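Virkitz open afternoon, September

The Vosberg people had told us to expect smooth running. By 2 in the afternoon the main demo had stopped 5 times, and we got a talk about stopping instead.

The trouble, as Gadisa Demissie explained it, was a stop signal that reached the arm late. He put the delay at 283 milliseconds on a bad day. The arm belongs to a line called Abera, and it kept closing after it had been told to quit. It bent a tray. A tray is cheap – a thumb is not, and I asked why the thing had been cleared for visitors at all. The answer was that 152 test runs had gone fine. I would like to see the log, and I would like to know who picked the runs.

Skemorus, who supply the controller, blame the wiring. Virkitz blame Skemorus. The new fix is a software patch, which was also the last fix.

We were then walked over to the hand-held gripper work, where a person does the moving.

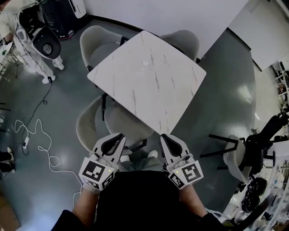

Hand-held grippers at the marble-look table, with the white humanoid at upper left.

I asked whether any of this would be tested against the late stop. "Later in the year," Demissie said. No month was given. Coffee was decent, parking was not.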